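School robotics club: folding task keeps going wrong, any tips?

Posted by Evie Haworth in Clubs and Competitions, 26th July

Hi all, first time posting so be gentle! I help run the robotics club at Molthorpe and we've entered the household tasks round of the Wovano challenge. Our lot (Years 9 and 10, mostly) have to get a two-handed setup to pick up a T-shirt, spread it out and fold it in half. You record people doing the job with hand-held grippers first, and then the software learns from the recordings.

Picking up is fine. Spreading is a nightmare. In nearly every recording the cloth ends up in a lump, and whichever pupil is holding the second gripper starts pulling before the first one has got hold properly. We've done 70 recordings and I'd say most are rubbish. The rules say we can hand in up to 600, so there's room, but I don't want to waste the rest of the summer sessions on bad ones. Do we need a stiffer fabric? Different fingers? Is it the table? We're using the bare benches in the DT room, which are quite shiny. Any thoughts very welcome, and please assume I know nothing, I teach geography.

Lowri Cadwaladr
We had this in April and it was the table. Shiny bench = the cloth skates about and you end up chasing it. Get an old sheet over it, pull it tight and clip it underneath. Cost us nothing. Also check your fingers, ours had gone smooth at the tips and we were blaming the kids for weeks.

Clodagh Brennan
Just buy the Putosar ones, they grip anything.

Philomena Cullinane
I wouldn't buy anything yet, Evie! I've been doing clubs since 2008 (line followers, sumo bots, the lot) and cloth is the hardest thing I've ever asked a group to do, so please don't feel bad about your lumps.

What sorted us out was slowing down and giving the two people proper jobs. One is the anchor and one is the mover. The anchor takes a corner and then stays completely still – no helping, no tidying up – until the mover says "got it" out loud. Then they swap. It sounds daft but our good recordings went up straight away. We do them in batches of 8 and then have a look through together before anyone does more. The MacPherson worksheets tell you to do the whole lot in one go, and I'd ignore that.

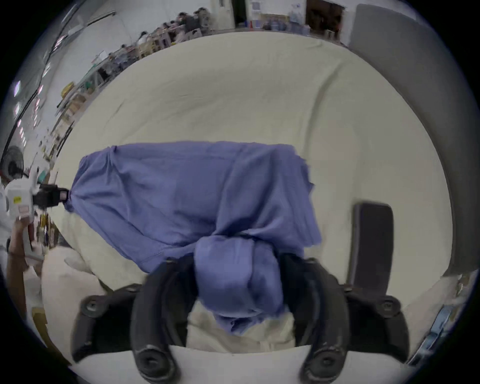
Our own group still grab too much cloth, I should say, so it isn't only beginners. They go in for a nice safe handful when what you want is a little pinch near the edge. Look at the black fingers with that thick bunch of blue between them, and the other gripper holding the far-left end: you get pull lines running slantwise right across the fabric, and a fold made from there would come out wonky. If you see those lines, stop, let go with the mover and pinch again closer to the hem. And I'm with Lowri on the covered table, we use a cream cover and I wouldn't go back to a bare bench. Keep spare cloths well over to one side too, or they'll get picked up along with the one you want.

One more thing, don't bin the 70 you've got. Sit the pupils down and have them sort the usable ones from the rest. Roya Azimi, who helps with our older group, got hers to do it with sticky notes and they were far stricter than she'd have been.

Evie Haworth
Oh this is brilliant, thank you! Anchor and mover it is. I've got a double sheet I can sacrifice. Lowri, how did you clip yours, is it bulldog clips or something flatter? Our benches have quite a thick edge.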